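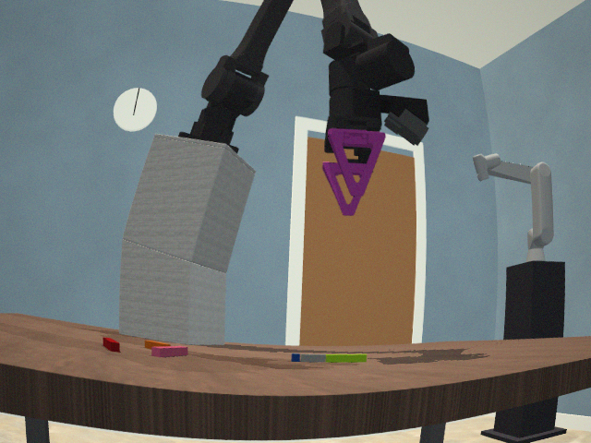 Caldeira cell: setup and care

The Caldeira cell at Humatstead is modelled in software before any change goes to the real machine. These answers cover the model and the routine work on the arm. In the standard layout the black arm stands on a light grey pedestal behind the table, with the purple gripper pointing down and six small blocks laid out on the wood. Start from that layout unless your job sheet says otherwise.

Which arm do these answers apply to?
The black one. The smaller grey arm on the black pedestal has its own page.

How high should the gripper be when I start?
Well clear of the table, fingers down and holding nothing. The start height in the settings file is 1000 mm from the floor. The old value was 964, so check any file saved before May.

Can I move the blocks?
Yes, but save the layout under a new name. Joana Salgado keeps the standard one and will restore it if it gets overwritten.

How often do the fingers need changing?
Look at them every 1000 cycles. Small marks at the tips are fine. Change both fingers if either one has split – a new finger next to a worn one closes unevenly. Spares come from Skisden in pairs.

The arm stops with error 1048. What does it mean?
The wrist has lost its zero position. Move the arm to its rest pose, run the zero routine in Fliditance and restart. If the error comes back, check the plug at the wrist before ordering parts.

Do I need to redo the zero routine after changing the fingers?
No. Only after work on the wrist or the base joint.

Who signs off a change?
Joana, or whoever is covering for her. Send the settings file and the run log together.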